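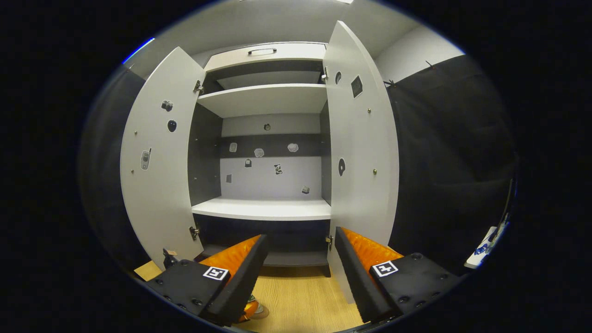
Two drivers wanted for a long-term test of small convertibles

Hi, I'm Annelies Dewulf, and I run the road test desk at Tarnulden. We write about cars for people who buy them with their own money, and mostly the small, fun, slightly impractical kind. This summer I'm putting together a proper ownership test and I need help with it.

What I'm after is two people who will each live with a small convertible until the end of August and tell me what it's like. You'd get the car, the insurance and a fuel card. I'd get your notes, warts and all. One car is a manual and the other is an automatic, and yes, we can talk about who gets which (I already know everybody is going to ask for the manual!).

I've done plenty of tests where a car shows up for a week, freshly washed, and somebody like me drives it up a nice road and hands it back. I love those weeks. But they don't tell you much about getting a sleepy kid out of the passenger seat in the rain, or what the roof sounds like on the highway after you've owned the thing for a couple of months, or whether you still bother putting the top down on the way to work. That's the stuff readers write in about.

So who should apply? You need a clean license and a regular commute. I'd like one of you to park on the street and the other to have a garage or carport. You don't have to know anything about engines. If you've never owned a two-seater, great, and if you're on your fourth, also great, as long as you can write about this one without comparing every single thing to the one you sold and still miss. Please don't apply if you work for a dealer or a carmaker.

Here's what you'd be doing. Drive it like it's yours — groceries, airport runs, the lot. I'm expecting roughly 700 miles a month from each of you. Keep a logbook (we'll send you a template, and it's short) and write me a few paragraphs every other week. They don't need to be polished. My colleague Milan Visser edits everything before it goes up on the site, and he's very gentle about spelling. You'd also bring the car in for service when it's due and write down what the shop says and what it charges.

The pay is $100 per written report, on top of the car and the fuel. Tolls come back to you with a receipt. Parking tickets are all yours, sorry.

We'll have one get-together before the start, where Pejman Akbari from our workshop goes over both cars with you and shows you how the roofs work, and one at the end when you hand back the keys and we record a podcast episode. If you hate microphones you can skip the podcast.

To apply, send me an email with a few lines about yourself, your normal week of driving, where you park, and the car you have now. Tell me what you think of it, too — I'll be reading that part most closely, so go ahead and complain. No résumé, please. Write "small convertible" in the subject line and send it to Gleice Figueiredo at the Tarnulden front desk, who'll pass everything along to me. I answer every email myself, so give me a little time.

Annelies
16 March 2018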